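Section 4: Setting up the portable hearing loop at an enquiry desk

Read Section 3 (charging and storage) before you start. The maker's leaflet says the Naratel unit is "ready in seconds". It has never been ready in seconds at Mornwood, and staff who believed the leaflet have ended up with a lit lamp, a sticker on the desk and a reader who could hear nothing through their hearing aid. Allow ten minutes, more if the desk is new to you.

These steps cover the portable unit only. The fixed loop in the Antwi Room is covered in Section 6. If your desk has an older Justorov counter loop screwed to the underside, switch it off at the wall before you bring the portable unit near it. Two loops running side by side interfere with each other.

4.1 What you need

Naratel unit, charged
Plug-in microphone and its foam cover
Power lead
Loop listener (the small receiver with headphones, kept in the same cupboard)
Ear sign and its stand
Fault form 127

If the loop listener is missing, do not set up the unit. Without it you have no means of checking the sound, and the lamp on the front is no help. It shows that the unit has power. It does not show that a signal is going out, whatever the leaflet says about "full status monitoring".

4.2 Choosing the spot

1. Stand where the reader will stand or sit. Look for metal. Steel-framed desks soak up the signal, and a filing cabinet on the reader's side can kill it altogether.

2. Put the unit on the desk top, facing the reader, a little to one side so that it doesn't block anyone's view of your face. Many people who use a loop also lip-read.

3. Keep the unit at least an arm's length from computer screens, card machines, phone chargers and lamp dimmers. All of these can cause a buzz.

4. Check the height. The unit works best when it is level with the reader's chest. For somebody using a wheelchair at the lower counter, move the unit to the lower counter. A signal aimed over the top of a person's head is no use to them.

Note: The leaflet gives a working range of two metres. We have never managed that at a real desk. Assume one metre and test it.

Note: The loop spills backwards as well as forwards, and it passes through thin walls. Anyone nearby with a hearing aid on the right setting may pick up what is being said. See 4.6 before you use it for a private matter.

4.3 Switching on

1. Plug the microphone into the socket marked MIC on the back. Push until it clicks. A half-seated plug is the most common fault on our forms by a long way.

2. Fit the foam cover.

3. Connect the power lead if there is a socket within reach. If there isn't, run on the battery, but do not rely on the stated battery life for a full desk shift.

Caution: Do not run the lead across any place where people walk, roll or use a cane, even with tape or a cable cover. If the lead won't reach safely, use the battery or choose another desk.

4. Turn the level dial fully down.

5. Press and hold the power button until the lamp turns green. It will flash amber first. Amber that doesn't change means a low battery, or sometimes a microphone that hasn't been found. The unit makes no distinction between the two, so check both.

6. Point the microphone at the speaker's mouth, a hand's width and a half away. Clip it to the stand and leave it off your clothing – cloth rubbing on it sounds like somebody sawing wood.

4.4 Testing

Do all of this every time, including when the last person tells you it was working fine.

1. Put on the headphones and switch on the loop listener.

2. Stand on the reader's side of the desk. Hold the listener upright at ear height.

3. Ask a colleague to speak from the staff side in a normal voice. "One, two, testing" tells you very little. Have them read out a few lines of something with names and dates in it. Those are the parts people miss.

4. Turn the dial up slowly until speech is clear. Stop there. Past setting 7 the sound gets rough, and the extra loudness isn't worth it.

5. Sit down, if readers sit at this desk, and test again. Then turn your head to either side and take half a step back. Note where the speech drops away.

6. Take the headphones off. Ask your colleague to stop talking, put the headphones back on and listen to the silence. A faint hiss is normal. A steady hum is not, and means something electrical is too close.

7. Write the desk, the dial setting and your initials in the log.

If you work alone, leave a talking radio next to the microphone. It is a poor substitute, and you should put "radio test" in the log so the next person knows.

4.5 The sign

Put out the ear sign only after the test. Take it down as soon as the unit is switched off or fails. We found signs left standing at desks with no loop behind them, in one case through most of August, and readers had been switching their hearing aids over and getting silence. A false sign does more harm than no sign.

Place it where it can be seen from the queue. The small stickers supplied with the unit are too pale to read from any distance, so don't use them.

4.6 With the reader

1. Tell people the loop is on. Don't wait to be asked, and don't try to guess who might want it.

2. If they use it, ask whether it is clear. Accept the answer. A reader who says it sounds worse than no loop at all may well be right, and the correct response is to turn it off.

3. Face them, speak at your usual pace and let one person talk at a time. The microphone can't sort out two voices.

4. Not every hearing aid has a loop setting, and some people have had theirs fitted without it being turned on. Do not try to adjust anybody's hearing aid. Offer the loop listener and headphones, pen and paper, or a quieter room.

5. For anything private (fines, proof of address, benefits forms), turn the unit off and move to a closed room unless the reader asks you to carry on.

4.7 When it doesn't work

No sound, lamp green: reseat the microphone plug, then try the spare microphone. Check the listener's own battery.

Hum or buzz: switch off nearby chargers one at a time. If the hum stays, move the unit.

Sound comes and goes: look for metal under the desk top. Moving the unit a few inches often cures it.

Whistling: the headphones are too close to the microphone, or the dial is too high.

Lamp amber on mains power: unplug, wait a minute, start again from 4.3. If it happens twice, stop using the unit.

Do not open the case. Do not press the pinhole reset on the base, which wipes the level settings and has yet to fix anything for us. Fill in form 127, tie it to the unit and ring extension 586. Please write what you heard, and from where. "Broken" is not enough to go on, and the supplier will send the unit straight back with a note saying no fault found.

4.8 Packing away

1. Dial down, then power off, then unplug. In the other order you get a loud thump, which is unpleasant for anyone still listening.

2. Coil the leads loosely. Don't wind them round the unit.

3. Return everything to the cupboard, sign included, and put the unit on charge.

Section 5 deals with group visits and talks. The portable unit is not suitable for either – the box says otherwise. 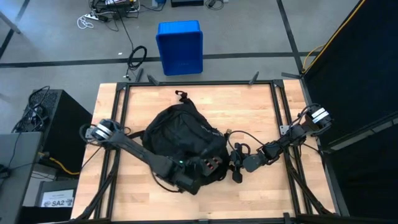
Mornwood Libraries – Access and Equipment Team
Desk guide, last revised 2022-04-23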